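## 4.2 Handles, and what people do to them

We had not intended to write a section on handles. The study was meant to be about cupboards: what goes into them, who is allowed to move it, and how long a colander can be mislaid in a kitchen with only one sensible place for a colander. But of the 61 households that let us in, 51 raised the subject of handles before we had got our coats off, and Kpodo, who did most of the visits, began leaving a blank line for it at the top of her notes.

The complaints fell into two heaps. The larger heap concerned handles that catch things. A bar handle stands off the door on posts, and the gap behind it will take a belt loop, a cardigan pocket or the strap of a school bag with equal ease. Residents described these events as though the handle had moved. One man in the Gudine flats had lost the pockets of two dressing gowns to the same larder door and spoke of it in terms most people keep for a neighbour's dog. The smaller heap concerned handles that show everything. Dark metal finishes were chosen, we were told many times, to hide fingerprints. Several of the people who told us this were wiping off fingerprints at the time.

We asked residents how they opened each door and then, later in the visit, asked them to make a cup of tea and watched what they did. The two accounts rarely agreed. Almost everyone reported taking the bar in the hand at its middle. In practice the hand went wherever it happened to be passing, and on tall doors with a vertical bar this was often the bottom end, close to the post, where there is least room for fingers and most cause for bad language. Eighteen residents did not use the handle at all if the door could be hooked open by its edge. Four of these had paid extra for the handles.
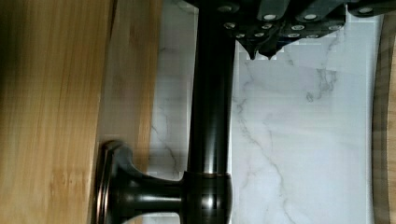 The difference matters for wear. Where people pull near the end of a bar, the nearest fixing takes most of the load, and in the older Ayaaba kitchens the lower screw was usually the loose one. Residents knew about this. They had known about it, in one case, since a child now at university was in a high chair. The customary repair was to turn the bar by hand until it stopped rattling, which it did until the following morning. Opoku (F.) proposed that we carry a screwdriver and simply tighten them as we went; Issahaku pointed out that we would then be studying something else. We compromised by carrying the screwdriver and not offering it, a decision that was noticed in at least one household and has not been forgiven.

Position turned out to be a matter of strong feeling and little consistency. Bars fitted upright suited doors reached from standing, and residents of differing heights could each find a part of the bar to dislike. Bars fitted across were preferred on drawers, where they also served as towel rails, a use which no supplier's leaflet mentions and which we found in every kitchen with a drawer beside the sink. When asked whether the towel made the drawer harder to open, residents said no, moved the towel, opened the drawer, and put the towel back.

Knobs did better than we expected. They caught fewer pockets, cost less, and were replaced more readily when they came off, there being only one hole to worry about. Their weakness was wet hands. In the Flistell visits, which Kyei timed for a Saturday so as to find people cooking, residents with knobs regularly opened the pan cupboard with a tea towel, a sleeve or, where the door stood slightly proud, a foot. None mentioned this when asked. Two denied it afterwards.

**Figure 3.** A dark bronze bar handle, fitted upright.

We draw only modest advice from all this. A household choosing handles would do well to try one in the shop with a full bag over the same arm, and to try the end of the bar as well as the middle. The gap behind it should admit the knuckles of whoever has the largest hands and the least patience. On finish we make no recommendation, having watched the authors of this paper argue about it for most of a train journey back from Parkari. Issahaku has since fitted brass. Kyei maintains that it will show everything, and has been round to check.

Section 4.3 returns to the colanders.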